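How do you keep loose hookup wire sorted?

Koltari_28
I have a lot of thin wire in different colors and it always ends up in one knot. I put it in plastic baskets by color, but I still have to pull the white apart.

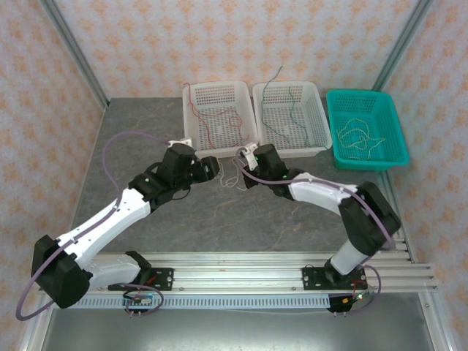 Red, green and yellow in baskets, white still to do

Guillot
Wind each piece around two fingers and put a twist tie on it before it goes in. Take everything out and start with one color. I'd do the red first. 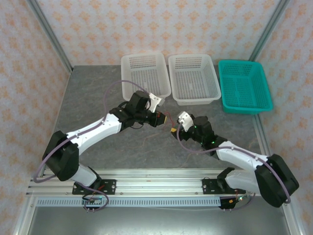 More replies

zorlow3
Just get bigger baskets. Works for me.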